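Home | Kitchen | Workshop | Laundry | Archive

This site uses cookies. By continuing you accept our cookie policy.

Looking after a cutting mat

A self-healing mat closes over light cuts only while the surface stays supple. Wash it every 2 weeks in use with lukewarm water and a drop of washing-up liquid, applied with a soft brush. Never go above 60 degrees; most mats curl well before that and do not flatten again. Dry flat, out of the sun. 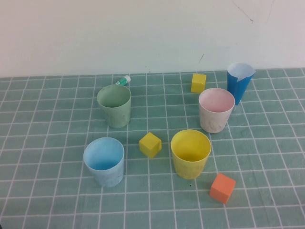

Storage matters as much as washing. Keep the mat flat under an even load, or hang it from clips along one short side. A mat left out as a bench covering, with cups standing on its grid, picks up scuffs and lighter patches like any other surface. Scuffs are cosmetic. Fibres packed into old cuts are a fault — lift them with a white vinyl eraser, working along the cut.

Check the printed grid against a steel rule each September. An error of 2 mm across the full width means measuring with the rule only.

Updated 12/22/18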